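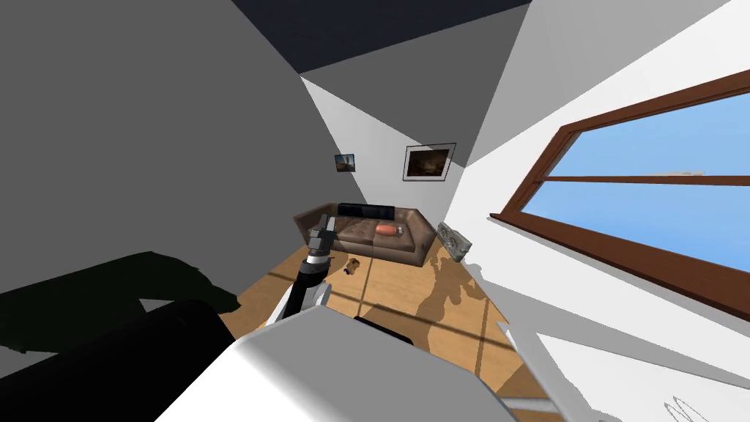 Simulated demos for a living room tidy-up policy – how many are enough?

wattleboard
Posted 17th February
I'm recording teleop episodes in the Kulau sim, wrist view only. Same room every time: leather couch, timber floor, big window. I've got 113 episodes and the policy still stalls on the approach. Do I keep recording or change the room?

gumnut_ctrl
Change the room. Sun through that window puts hard shadows everywhere and the policy will learn them. Randomise the light direction before you record any more.

parallax5
Disagree. Get to 400 in one room first, then vary it. I randomised early with Brumano and couldn't tell bad demos from bad lighting.

wattleboard
One from the other wrist view. The carved stone tile is the object I'm worried about, and the arm's shadow is all over the wood.
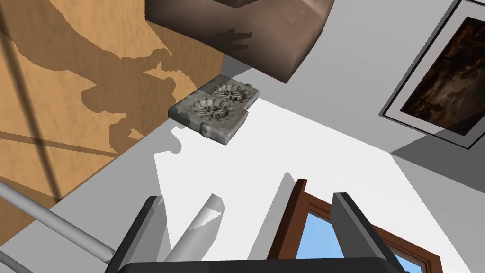 Does the wrist camera need to be level when recording starts?

It can start at any angle, provided the same mount pose is used at training and at test. Write the mount pose into the episode header.

gumnut_ctrl
Look at the shadow on the wood though. It's bigger than the tile. I'd still vary the sun.

parallax5
Fine, but keep 5 fixed-light episodes per object as a check set. And cut the idle frames at the start – mine stalled on the approach until I trimmed those.

wattleboard
Hadn't trimmed anything. Will do that tonight, then try 3 sun angles.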